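# A small kitchen on a white table

*September 14, 2018*

Myrto Giannakopoulos has been choosing play kitchen things for a long time, first for her own children and later for the toy library in Cultovcombe. When I visited her she was preparing the list for next year, and she spoke while she was writing in it with a pencil.

"People think a play kitchen begins with the stove," she told me. "I understand this. The stove is the big piece, the child runs to it. But if you give only the stove, after a short time the child opens the door, closes the door, and goes away. There must be something to cook and something to put it in."

The library keeps 2 catalogs, one for furniture and one for small pieces. The second one has 1,219 entries and she knows most of them from memory. I asked her which piece she would buy first if she had to start again with nothing.

"The colander," she said. She did not need to think. 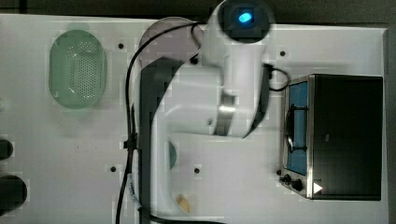
"A colander is a very generous toy. The child washes the fruit in it, carries the fruit in it, puts it on the head. I like an oval one in light green, with small holes. It is big enough that a whole lunch fits inside. With a round plate near it you have already two places, and then the game can start, because the food has to travel from one to the other."

She is more strict about the food. In June she took out of the collection everything that had become sticky or had lost its color, and she replaced it slowly, from two suppliers, Brindari and Testa. She does not ask that the pieces match in size.

"A strawberry can be as big as an orange slice, this is no problem for a child of three years. What matters is that the shape is clear. A banana must be a banana. If I need to ask my colleague what it is, I send it back."

I wanted to know about bottles, as some parents at the Trollgate branch had asked for fewer of them. Myrto smiled at this question.

"Ketchup, yes. They say it teaches the child to put ketchup on everything. But the child sees the bottle at home, on the real table – why should it be missing here? It is the piece they use to pretend that the meal is ready. First they cook, then comes the ketchup, then they call you to eat."

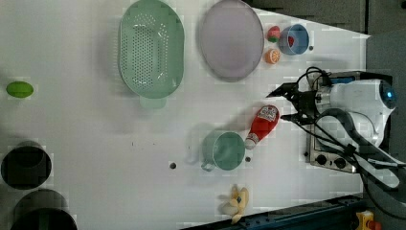
*Ketchup bottle, mint-green mug and bananas, with the colander and plate farther back.*

Cups and bowls she buys in soft colors. She prefers one mug with a good handle to a full tea set, which in her experience comes back incomplete after the second family.

Putting the pieces away is for her part of the game. In the library the children drop all the food into the colander and bring it to the desk like this, and the plates come after. "I never ask them to sort," she said. "I ask them to bring me the shopping."

Before I left she showed me the last page of her list. Under the fruit she had written "lime" with a question mark, and she was still deciding between a lime and a second banana.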